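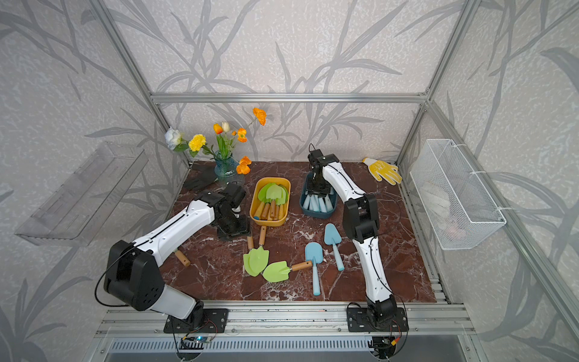 The Vokmont pair at the garden bench, Monday morning.

The salesman had left a brochure, and the brochure said 97 percent. I kept it under my coffee, where it did some good.

I had been hired to say yes or no. Cemix wanted to buy 200 arms before December, and somebody upstairs had asked for one person with no stake in it to sit in a chair and watch. So I sat. Green trowels went in the yellow container and blue ones went in the teal one. A child of four could do it, and would get bored, and would hit another child of four with a trowel. The arms would not get bored. That was on page one of the brochure.

"What are the flowers for?" I asked.

"Realism," said the engineer. She did not look up from her laptop.

"Do your customers keep tulips next to the trowels?"

"One of them might."

I wrote that down. I had a form with 18 lines on it, and tulips did not fit on any of them, so I used the margin.

The question was the fingers. Vokmont shipped its arms with its own, and a small outfit called Chacko sold a set that cost more and claimed to do better on thin round handles. I did not believe either of them. I have watched grippers for a long time, and what I know is that they work beautifully until someone walks in with a tie on.

We began with the Vokmont fingers and the greens. I was told to ignore the first run - it was a warm-up. I was told to ignore the second run as well. By the third I had asked for a list of the runs I was allowed to notice.

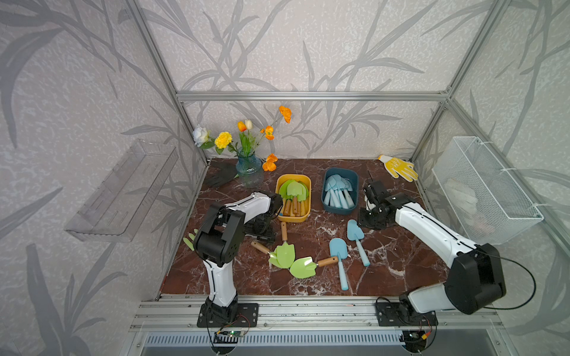
The Afternoon

After lunch she turned her laptop so I could watch from the wrist camera. It was a strange way to see a trowel. From my chair it was a toy. From up there it was a long pale road going off across dark stone, and I caught myself leaning to one side to help.

"You're leaning," the engineer said.

"My back hurts."
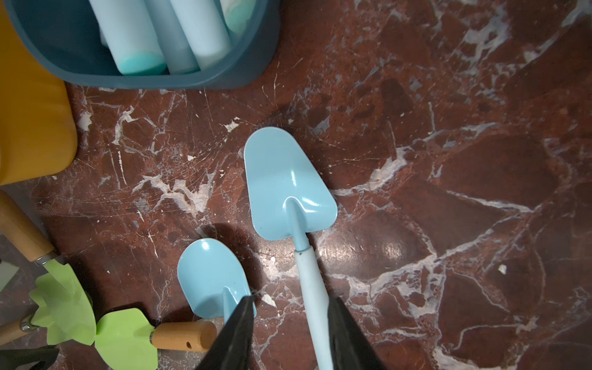

What the arm saw, going after a blue one.

"Does it know that's a handle?" I asked.

"It knows it's a good place to close."

"And if it closes on the little one instead?"

"Then it picks up the little one."

I waited for the rest of the answer. There was a line on my form for confidence, scored from one to ten, and it did not say whose.

At four o'clock a man from Fledora phoned. He made controllers, and he had heard that we were comparing fingers. The fingers, he said, were never the problem. I asked him what was. He said he could have a quote to me by morning.

"Nineteen," the engineer said when I hung up.

"Nineteen what?"

"You've sighed 19 times since lunch. I started a log."

I asked whether the first two had been warm-ups. She thought about it seriously and took them off.

Then she typed something, and the arms began to move again, and I put down my pen and leaned.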